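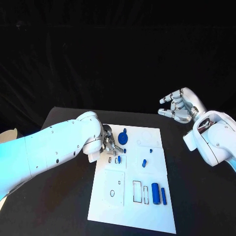

Visser Nursery Brings Back a Lost Garden Pear and Opens Its Trial Beds to Visitors

September – Visser Nursery is thrilled to announce the return of Fekel, a small yellow pear that dropped out of its catalog decades ago and was thought to be gone from the valley for good. Young trees go on sale at the Tomard Road garden center this month, and gardeners are invited to come and taste the fruit before they pick one out.

Fekel was first listed by the nursery in 1911 as "a good keeper for the small yard." It was popular with families who had room for a single tree, and it held its place in the list until bigger, showier pears pushed it out. The old stock trees were cleared, and after that the name turned up only in letters from customers asking if we still had any.

Then Radoslava Polák, our head of fruit trees, got a call about a leaning pear behind a farmhouse near Trinum. She drove out the same afternoon, tasted one off the grass, and started making phone calls from the orchard!

"I'd read the old catalog entry so many times that I knew what I was hoping for – honey first, then a little bite near the skin," said Polák. "And there it was. I took home as many cuttings as the owner would let me have, and he was very generous."

Those cuttings were grafted over the following winters, and the nursery now has 1178 healthy young trees. Of these, 1000 will be sold to the public, and the rest will stay in our own orchard as stock for future grafting and for trials on different roots.

Fekel stays small, blooms late enough to miss most of our spring frosts, and puts up with heavy clay better than any other pear we grow. It does need a partner for pollination, so plan on a second pear that blooms late, or check whether a neighbor has one. Pick the fruit while it is still firm and let it finish indoors. Stored in a cool cellar it keeps well into winter, and the flavor gets deeper the longer you can leave it alone. 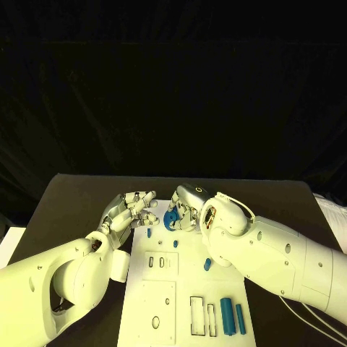 Small blue pegs on a white board, with a black curtain behind.

The new trial beds open to visitors at the same time, and we can't wait to show them off. Chae-won Ma, who runs the trials, has planted four beds on the slope behind the glasshouses, with fruit bushes growing alongside herbs and late-summer flowers. Some of the pairings are old favorites and some are pure curiosity (ask her about the currants and the fennel).

"People always want to know what will grow under a fruit tree, and until now I've been waving my hands and drawing on the backs of envelopes," said Ma. "Now we can walk up the hill and look. If something is struggling, you'll see that too, and I'm happy to talk about why."

Radek Vávra will give grafting demonstrations at 10 a.m. and 2 p.m. throughout opening week, and visitors can try the cuts for themselves on spare wood. Children are welcome with an adult. The path to the beds is gravel and fairly steep near the top, so please wear sturdy shoes.

Fekel trees are sold bare-root or in pots, with a limit of two per household. Bare-root trees can be reserved now and picked up once they are dormant. A printed planting guide by Štefánia Brabec comes with every tree.

For interviews, fruit samples or a tour of the orchard, please contact Kamil Koubek in the Visser Nursery press office.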